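Shelf riser

A shelf riser (also helper shelf, cupboard step, in some shops just "a rack on legs") is a small raised platform put on a worktop, table or inside a cupboard, so that things can be kept both on it and under it. Mostly used for crockery. No fixings, no tools – it just stands there.

Description

Flat top, legs at the ends. Top may be solid, slatted or an open grid. Grid tops let crumbs through and let you see what is underneath, but small feet and egg cups tip over in the gaps. Folding types exist, the Flerby being the usual one in second-hand listings. Legs are either bent wire or flat panels. Wire takes up less room but can mark soft wood, see Care.

Use on open tables

Risers were sold for cupboards first, and table use came later, mainly in small kitchens and shared workrooms where the one table has to hold cups, paper, plants and everything else. A potted succulent is a common neighbour.

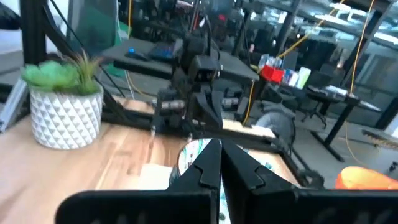
Table depth matters more than length. A riser pushed to the back leaves the front clear for work, but anything tall behind it gets hard to reach. The Gultau household guide (July edition) says to leave a hand's width all round. Plants go to the side, never underneath – drips, and no light.

Stacking

Usual advice is nested bowls on one side, one large bowl on the other, and a low bowl below. Plastic bowls nest closely and can go fairly high. Ceramic is heavier and the rims chip, so large ceramic bowls are normaly kept single. Heavy things over the legs, light things in the middle, where a wire top sags first.

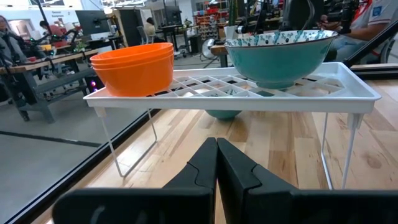 Ermanno Carbone disagrees with the usual advice and would put all ceramic on the bottom level, plastic on top, on the grounds that a riser knocked sideways then drops only what can bounce. Sivaprasad Kurup takes the opposite view: the heavy bowl is the one used daily, and lifting it out from under a shelf is how rims get chipped.

No agreement on this. Both layouts are seen.

Care

Wipe coated wire with a damp cloth. Dry the feet. On oiled or bare wood put felt or a cork dot under each leg, espescially with narrow wire loops. Numwood sells pads in packs of 16, most people cut their own. Rust starts at the leg bends where the coating cracks.

See also

Dish rack; Plate stand; Marras shelf (hanging type)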